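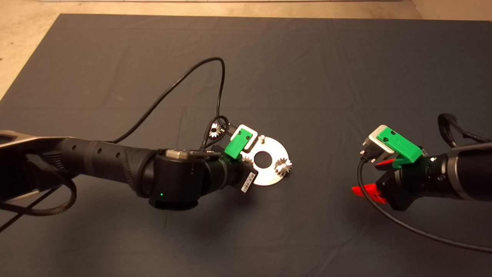 Whitlock gear cell back at work after new pads and a firm word with the tablecloth

The two-armed assembly cell at Whitlock's Marnevier shop is running full shifts again after a stoppage in February that was blamed, in order, on the software, the gears, the lighting, the other shift and finally a worn strip of foam.

The cell, known in the building as Cullus for reasons lost with the previous manager, puts small metal gears onto round plates with a hole through the middle. It does this for the training sets Whitlock sells to trade colleges, where apprentices take them apart again. The arms had managed 1,006 gears without a complaint after the last service. Then they began setting them down a little crooked, and by the end of the week were leaving one in every few leaning against its neighbour like someone waiting for a bus.

"You'd watch it pick the gear up perfectly," said Nikola Nowakowski, who looks after the cell on days. "Lovely pick. Then on the way over the gear would roll a tooth's worth in the fingers and Cullus would carry on as if it hadn't noticed. Well, it hadn't."

The first two days went to the software. Tarek Shehata, who wrote most of it, went through the placement program line by line and found one mistake, which he fixed, and which had nothing to do with anything. The gears were next. A tray was measured, a few were found to have burrs on the teeth, and these were cleaned up with a fine file. Placement improved slightly. Morale improved more than that, and for one afternoon the matter was considered closed.

It reopened at 7:40 the next morning.
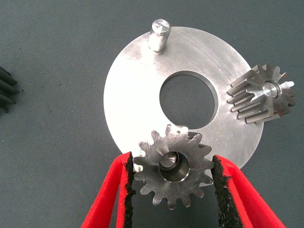 Foam is the dull part of the story and also most of it. Each finger carries a dark pad on its inner side, glued on, and it is the pad that does the holding. A gear is all edges, and every pick takes a few crumbs away. The pads look much the same at the end of their life as at the start, apart from a bit of fraying along the sides, so people had got into the habit of glancing at them and saying they were fine. The maintenance sheet had a box for "pads OK" and the box had been ticked 82 times running, in several colours of pen.

Jerome Lumbao, on nights, finally pressed one with his thumbnail and found it had gone flat where the teeth sit. New pads were cut from the sheet in the drawer. The old ones came off with a plastic scraper and a good deal of patience, the residue was wiped away, and the new ones were left under clamps until the morning. Lumbao would like it known that he did not use the quick glue. The quick glue was used once, in an earlier era, and a pad came off stuck to a gear and was very nearly shipped.

With the pads changed, the fingers had to be told where they were. New foam is thicker than tired foam, so the closing distance in the program was wrong by a hair, and a hair is enough to bruise a pad on its first day. Shehata reset the grip width on both arms using a scrap gear, then ran each arm through its picks at a slow crawl with a hand over the stop button.

That left the cloth. The bench under the arms is covered with a grey fabric sheet, put there so that dropped gears stay where they land and don't skitter off across the floor. It does this well. It also creases. A plate resting over a ridge sits slightly tilted, and the arms, which were told the bench is flat, believe it. Nowakowski now pulls the sheet smooth at the start of each shift and runs a lint roller over it, a job she describes as the only part of robotics her mother understands.

The cables had their turn as well. They are meant to hang in loops with enough slack for the wrists to turn, and over the months someone had tidied them. One was found tied back so neatly that the arm was tugging on it at the far end of its reach. The tie has been snipped and the loop restored. A note on the controller asks people to leave the cables ugly.

The cell went back on full shifts at the end of the week and has placed 1,893 gears at last check. The shop is not claiming a perfect score. Remigiusz Jabłońska, the production manager, said a few had needed straightening by hand, mostly in the first hour, and that he was "content, within reason."
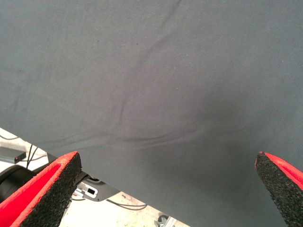 Red gripper fingers with black foam pads, over the grey cloth.

Jabłońska has also rewritten the maintenance sheet. "Pads OK" is gone. There is now a line for the date the pads were fitted and another for the gear count, and a third where whoever did the check has to write down what the foam felt like. Early entries include "springy", "springy" and "like a stale marshmallow, changed it". Pads are to be swapped at a set count whether or not anyone thinks they look fine.

Tendent, the contractor that installed the cell, was called on the second day of the trouble and rang back on the ninth. Its service coordinator, Cyprian Kwiatkowski, agreed that the pads were a wear item and pointed out that the manual says so, on page seven. The manual was located under the kettle. Kwiatkowski has offered a half-day refresher for both shifts, to be held at the shop once everyone can agree on a date, and will bring a box of ready-cut pads with him. The shop has asked for two boxes.

Shehata is meanwhile adding a check to the program, so that after each pick the wrist camera takes a look at the gear before the arm sets off. If the gear has rolled, the arm will put it back down and try again. It has been tested on one arm so far. It adds a second or so to every placement, and there is a lively disagreement between days and nights over whether that second is worth having.

Anyone in the shop who finds a half-used sheet of black foam is asked to return it to the drawer. Nights say days have it.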